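Druditby Mending Notes - README

Last touched 7 Sep 2019. Maintained by Nilmini Siddiqui. Plain text files plus one spreadsheet export.

What this is

A set of notes on clothing repairs and alterations, typed up from paper job cards. The cards come from the Hettiarachchi shop, Sarnden, which did hems, zippers, linings, buttons, the usual. When the shop closed the cards were going in the recycling and I asked for them. Typed up in evenings. Not finished. Probably good enough to use.

3,111 cards in total. One card = one garment, mostly. See "Known problems" for when that is not true.

What's in the folder

cards.csv - main table, one row per card
garments.txt - list of garment words used, with what I merged into what
repairs.txt - same for repair types
prices_raw.txt - prices exactly as written, including the crossed out ones
unreadable.txt - cards I gave up on, 184 of them
notes_nilmini.txt - my running notes, messy, read at own risk

Start with cards.csv. Ignore the rest until you hit something odd.

Columns

card_no - number stamped on the card. Not always in order. The shop restarted the stamp at least once.

garment - what it was. Trousers, skirt, coat, etc. Cleaned up from whatever was written. "Pants", "trs", "trousers" and "slacks" are all trousers now. Jeans kept separate, they get different thread and a different price.

part - where on the garment. Waistband, cuff, hem, pocket, lining, seat, zipper, collar, other.

repair - what was done or what was asked for. The cards don't say which! A card reads "take in waist" and you don't know if it was taken in or if the customer changed their mind. Treat as asked for.

measure - as written. Inches mostly, centimeters on some of the later ones. I did not convert. If there's no unit I left the unit blank, please don't guess, a 2 could be either and it matters a lot on a sleeve.

fabric - only if the card says. Usually it doesn't.

color - same. "Blk" and "black" merged. "Dk" on its own left alone, dark what?

price - cleaned price. Blank where there were two and neither crossed out.

remarks - everything else. The good stuff is in here.

Trousers, a note

Biggest group by far, so it gets its own section. Hems first, then waists, then pockets.

Waist jobs were priced by whether the belt loops had to come off. The cards use "BL" for belt loops and "BL off/on" when they were removed and resewn. If you see "BL 1" it means one loop replaced. I had this down as "button left" for the first few hundred and had to go back. Think I caught them all.

Back pockets: the shop split these into patch and welt. Patch is sewn on the outside, cheap to fix. Welt is the slit kind with the narrow folded strip, bag on the inside, and a torn one is slow work. "Welt + btn" means there's a button closing it. Button replacements on back pockets are logged under part = pocket, not under part = other, which is where most other buttons went. Not my choice, thats how the cards are sorted and I kept it. 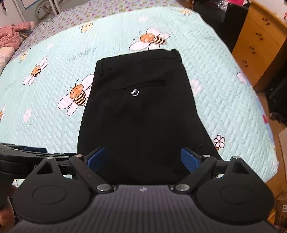

Hems have a wrinkle too. Up to some point the shop wrote the finished inside leg. After that they wrote how much to take up. No date on the change, no note anywhere. If the number is big it's an inside leg, if it's small it's a take-up. Works for adults. For kids' trousers there's an overlap and I marked those with a question mark in the measure column.

Cuffs are "T/U" (turn-up). Do not confuse with "TU" without the slash, which is take up. Yes really. I checked with the family and they agreed that's what it meant.

Skirts, coats, the rest

Skirts - pretty clean. Hems and zippers. Zipper length given on most cards.

Coats - long remarks, often a whole paragraph on the lining. Split across two cards sometimes, with "cont" on the second. I joined them where the numbers ran on.

Curtains - there are some. Left in. Filter on garment = curtain if you don't want them, they will wreck your averages on length.

Costumes - a burst every December, school play stuff. Fun to read. "Make donkey taller" is a real entry.

How it was typed

By hand, by me, off the cards. Tried scanning and reading the text automaticaly, it was hopeless on pencil. Every card read once. A batch of 12 read twice by a friend to see how far off I was - we disagreed on two garments and a price, all bad handwriting. That's a tiny check, don't quote it as an error rate.

Names, phone numbers and addresses left out. They were on the top strip of each card and I never typed that strip. If a name slipped through in remarks tell me and I'll pull it same day.

Known problems

- Suits. Jacket and trousers can be one card or two. No rule that I found.
- Stamp restart. card_no is not unique. Use the row number as your key.
- Prices. Some cards have the deposit where the price should be. Anything that looks far too low probably is a deposit.
- Two kinds of handwriting, and a third on the coats. One writes 1 and 7 the same. I went by the price list taped in the back of the box, where it helped.
- Thread codes. Remarks have things like "Borard 40" and "Borard blk". Borard was the supplier. Don't know if 40 is a weight or a shelf number. Left as is.
- Dates. Most cards have none. There are month stamps on some and I typed them in remarks. Don't try to build a timeline out of this, I tried, it fell apart.

What it's good for

Seeing what people brought in to be fixed, and how a small shop wrote it down. Looking up old abbreviations. Rough price comparison within a garment type. I've used it to teach a beginner mending evening in Druditby and the pocket remarks were more useful than the book I had.

What it's not good for

Anything about customers. Anything about how long repairs lasted - no follow-up on any card. Fabric stats, column is way too empty. And please not for pricing your own work today, the numbers are old.

Using it

Free to use, copy, print. Say where it came from - "Druditby Mending Notes, from the Hettiarachchi cards" is fine. If you fix errors send me the row numbers and what you changed, a plain list is best. Don't send the whole file back, I can't tell what moved.

Open csv as text, not with a double click, or your spreadsheet turns measures like 3/4 into dates. Happened to me, lost an evening.

To do

- second pass on unreadable.txt with better light
- split "zipper" into fly and other
- sort out T/U vs TU in the early rows, still a few mixed
- price list from the back of the box, type it up and add as its own file
- first 3,000 rows are spell-checked, the rest aren't

Changes

v3 - merged slacks into trousers, fixed BL, added unreadable.txt
v2 - prices split into raw and clean
v1 - first lot, trousers only

Questions to Nilmini at the Druditby mending table, or leave a note in the issues list. I look at it most weeks.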